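The Understudy

The Kekau Players had been doing the same Scottish play every March for nine years, and in all that time the only person who had ever complained about the ending was the man who had to lose the fight.

His name was Doug Zolon. He sold gutters. He had a wonderful voice, the kind that made people in line at the bank turn around, and he had come to believe that a man with such a voice should not be killed by a dentist.

"I'm only saying we could look at it," he told Hajnalka Medve, who directed.

"Look at what?"

"At whether he dies."

Hajnalka had trained in Budapest, or near it, and had opinions about the text. She put down her sandwich. She explained that he died because it said so, and that it had said so for 400 years, and that people in the audience who had been awake for the first four acts were looking forward to it.

"Some of them might be looking forward to a surprise," Doug said.

She picked the sandwich back up, and he took this as a maybe.

The dentist was a new dentist. The old one had moved to Tucson, taking with him his own beard and a kilt that it had been generally assumed belonged to the company. His replacement was Sum-yee Pan, who had put in four of Doug's crowns and was five foot one. She had auditioned for a witch. Hajnalka had listened to her for half a page and given her Macduff.

"She's a woman," Doug said.

"Yes."

"She's my dentist."

"Then you will have no trouble looking afraid," said Hajnalka.

They rehearsed on Mondays and Thursdays in the old Tiwari furniture store, which had closed so slowly that there were still price tags on the pillars. Banquo sat on a radiator. The witches, two of whom were sisters and not speaking, stirred their pot from opposite sides. Doug did his soliloquies facing the front windows, in case anyone was walking by, and on two occasions someone was.

The fight was the trouble. In the old days it had taken four minutes, because the old dentist tired easily and liked to circle. Sum-yee didn't circle. She had gotten a book out of the library and practiced in her garage, and when she came at a person she came in a straight line, with the same expression she wore when she told you that you might feel some pressure. The first time they ran it, Doug was dead in 11 seconds.

"Too fast," he said, from the floor.

"Was it?" said Sum-yee. "You left yourself wide open."

"I was about to speak."

"You'd already spoken."

"I was going to speak again."

Hajnalka, who had been timing the fifth act on her wristwatch for years and dreaming of a train she could catch if it ever came in under 20 minutes, said she thought the fight was coming along very nicely.

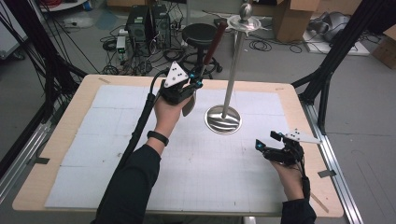
Doug went home and told his wife about it. Marlene Zolon had heard the fifth act through the bathroom door so many times that she could have gone on in it herself, and she asked what exactly he wanted.

"A good death," he said.

"You've got one. You fall down right at the front."

"I want it to take a while. I want them to see what they're losing."

Marlene said that what they were losing was a man who had murdered his houseguest and everybody who knew about it, and would he please take out the recycling.

He took it out. He stood in the driveway under his own gutters, which were excellent, and thought about the matter from every side. By the time he came back in he had a plan. It was a plan of the type he usually had, in that it required everyone else not to notice it.

He would not change a word. Hajnalka could follow along with the script on her knee if she liked. He would simply, on the night, decline to be hit. There was nothing in the text about how many times Macduff had to try. He would duck. He would parry. He would let the fight build, and the audience would lean forward, and somewhere around the sixth or seventh minute, in his own time and in good light, he would permit himself to be beaten.

He practiced ducking in the basement. He had not ducked much since high school, and there was a sound in his left knee like someone stepping on a cracker, but he was pleased with the general shape of it.

Opening night fell on a Friday and 100 people came, counting the eight who thought it was the zoning hearing and stayed out of courtesy. The Vestis Pharmacy had taken a full page in the program. The witches were good. The sisters hated each other so purely by this time that it came across as evil. Banquo's ghost got a laugh on his first entrance and, being an accountant and not used to it, came in again.

Doug was magnificent. Everyone agreed about that later, even Hajnalka, and she was not generous. He did "tomorrow and tomorrow" so quietly that a man in the third row stopped unwrapping something. He could feel the whole room in his hand like an egg. And then Sum-yee Pan walked out of the wings in a gray cloak that had been shortened with a stapler, and told him to turn.

He turned. He said his lines. She said hers. She came in a straight line.

Doug ducked.

It was a good duck. Her sword went over him with room to spare, and there was a gasp, a real one, from the side where the zoning people were sitting. He came up smiling. He saw her look at him, and for the first time in their acquaintance he saw her not know what came next.

He parried. He backed up a step and parried again. He got off a laugh, a low one, which wasn't in the script but wasn't a word either. Somewhere to his left, Malcolm, who was supposed to enter on the death, entered, saw that there hadn't been one, and exited. The minutes went by and Doug enjoyed them. He had never in his life been so hard to kill.

Then Sum-yee stepped in close, so that their hilts were locked and her face was just under his chin, and she spoke so that only he could hear.

"Doug," she said. "How's that back molar?"

He said nothing. He was acting.

"The one we're keeping an eye on," she said. "You're in on Tuesday, I think. At 10."

He thought about it. He thought about the chair, and the light, and the little tray. He thought about how she hummed. He was a brave man in most respects, and he had gone up a forty-foot ladder in a crosswind for a customer who then paid late, but there is a difference between a ladder and a woman who knows which tooth.

"All right," he said, through his mustache.

"Thank you," said Sum-yee, and stabbed him.

He went down at the front, where he always went down. His knee made its sound. It was not the death he'd planned. He had meant to stagger to the throne and reach for it, and have something complicated happen in his face. Instead he simply dropped, like a man who has been told to, and lay with his cheek on a floor that still smelled of sofas.

There was silence, and then there was a great deal of noise. People stood up. The zoning people stood up first. Malcolm came on again and had to wait to be hailed, and got somewhat lost, and thanked his thanes and kinsmen in the wrong order.

"You went long," Hajnalka said afterward. She had missed the train. She was wearing her coat already, and she looked at Doug for some time with her head on one side. "But the end. The fear. Where did you find this?"

Doug was taking his mustache off in front of the mirror.

"I just went to a place," he said.

"Go there again tomorrow."

He said he would try. Across the room Sum-yee was getting her cloak unstapled, and talking to one of the witches about flossing. She looked over and gave him a nice wave.

The Kekau paper ran a review the following week. It was written by the woman who did the garden column, and it said that Mr. Zolon's Macbeth had been very tall and that his last moments were the most natural thing in the evening. Marlene cut it out and put it on the refrigerator. Doug read it every time he went for milk. He thought "natural" was a strange word to choose, but it was in print, and he bought three more copies and left one on the counter in the dentist's waiting room, open to the page, before he went in and sat down in the chair.

"Open wide," said Sum-yee.

He looked at the ceiling, where she had taped up a picture of a beach, and opened.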